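Trorkier Neighborhood Kitchen
Progress report to the Miretti Fund, second period

Quick one this time, sorry, the full numbers come with the year-end packet.

Where we are. Cooking classes running since January, 2 evenings a week, both full. 13 households signed up for the evening group, 14 on the waiting list. We did not expect the waiting list. Most heard about it at the Clalorov school pickup line, so the flyers were probably money we didn't need to spend. Won't reprint.

Kitchen work. New sink is in and passed inspection. Hood fan still not in. The supplier, Eze, sent the wrong duct size and the replacement is on back order, so for now it's soups, beans, salads, oven dishes. No frying. People have been good about it. The lentil and rice night was the best attended so far and cost the least, so we are keeping that one whatever happens with the fan.

Childcare. Started with one sitter, went to two after the second week. This is over what we budgeted. We'd like to move the leftover flyer money to this line, please let us know if that needs a form or if an email is ok.

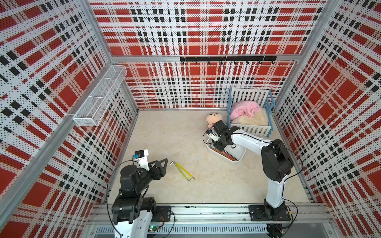
Take-home bags. Every household leaves with dry goods for one more meal of the same recipe. Onions and carrots go in too when the price is right. We switched from paper bags to cloth totes becuase the paper ones kept splitting on the bus. Totes mostly come back. Mostly.

What hasn't worked. The budgeting worksheet. Too long, too much like school, hardly any came back filled in. Cutting it down to one page with just the grocery part. Also the early start time, 5:00 is too early for anyone coming from the warehouse shift. Moving to 5:45 next session.

Spending. On track exept childcare (over) and printing (under). Receipts are scanned and in the shared folder, gas bill still to come.

Next period: fan installed, short worksheet out, open a second group from the waiting list if the sitters can do it. Recipe booklet is half typed up, Spanish version after that.

Still need from you: answer on the childcare line, and the new reporting template if there is one.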